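Teaching two arms to sort the washing

Genowefa Wieczorek has watched a lot of cloth being picked up. For the past year she has worked on a project called Stekach, which looks at how a pair of small robot arms can learn to take single pieces of fabric from a heap and put them where they belong. She runs the recordings and the training. Dagný Blöndal, who designed the tests, joined the project from a group that worked on packing food.

They share an office next to the lab, and we spoke there over a long morning in March.

"People ask why it has to be cloth," Blöndal says. "A block is the same shape each time you see it. A shirt never is. You can't give the arm a list of places to hold, so we stopped trying to."

The method is simple to describe. A person moves the arms through the job by remote control while cameras record it and the computer stores the joint positions. The training software, which the team calls Prindeo, then learns to predict the next short stretch of movement from what the cameras show. The first version was trained on 3,000 recordings, all made by the same 9 people.

The result they published this spring is about what went into those recordings. In one set, the people at the controls were told to work cleanly and to start again if a grasp went wrong. In the other they were told to carry on, so a dropped sleeve or a double pick stayed in, along with whatever the person did to put it right.

"I expected the clean set to win," says Wieczorek. "I had argued for it. It was tidier to work with and the recordings were shorter."

Each version was given 100 trials with cloths it had not met in training. The one trained on clean recordings failed to finish 19 more of them than the other. Most of those failures looked alike: the gripper closed on nothing, or on two layers at once, and the arm went through the rest of the movement as if all was well.

"It had never seen a mistake," Blöndal says. "So it had no idea what you do after one."

The view from the wrist matters a great deal here. A camera fixed to the enclosure can tell the software which cloth is where, but once the fingers go down into a pile, the arm itself gets in the way. The wrist camera moves with the gripper and keeps the fingertips in sight.

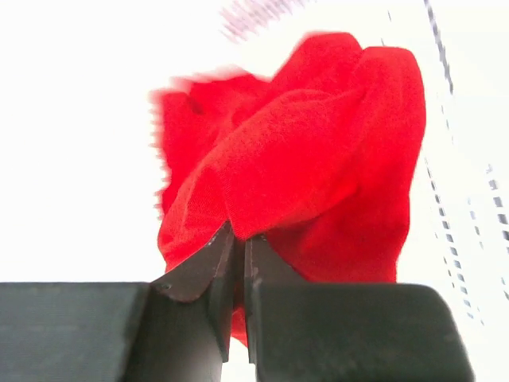
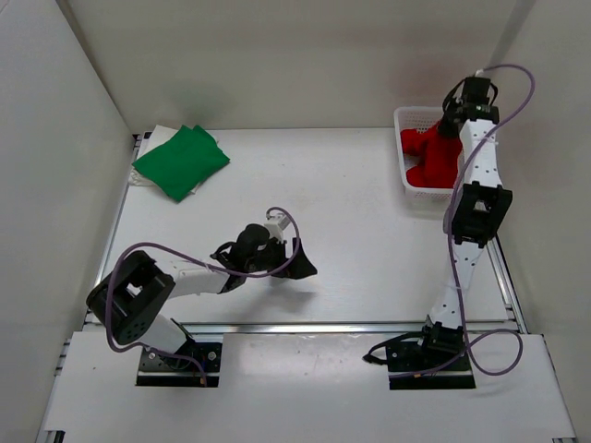 Red cloth held between the gripper fingers, seen from the wrist (first picture), and the two arms at the work surface, with the red cloth in the basket and the green one in the far-left corner (second picture).

Wieczorek says the wrist pictures are often poor by ordinary standards. They blur when the arm moves quickly, and a white background can wash out completely. She spent several weeks trying to correct this with shorter exposures and different lamps, then trained a version on the corrected pictures and found no difference she could measure.

"What it needs is the bit where the fingers meet the cloth," she says. "If that part is clear, the rest can be a mess. I'd like those weeks back."

The colours are strong on purpose. Blöndal wanted early tests in which a wrong choice would be plain to anyone going through the recordings later. Patterned cloth comes next, and she expects the scores to drop. Thin fabrics are already a problem. The fingers tend to press them flat against the board and slide off.

Both are careful about what the result covers. All the tests used one kind of arm and one kind of gripper, and the people making the recordings had plenty of practice. Hafþórsson, a laundry firm that lent the team some of its worn stock, has asked when it might see something it could use on a sorting line. Blöndal told them it would not be soon.

"The arms are slow," she says. "A person with a full trolley would be finished before we had done the towels."

A second group, at Canberg, is now repeating the comparison with heavier arms and its own recordings. Wieczorek has sent them the instructions given to the people at the controls, which fit on one sheet of paper. The line about carrying on after a mistake is underlined, and she has asked them to read it aloud before each session.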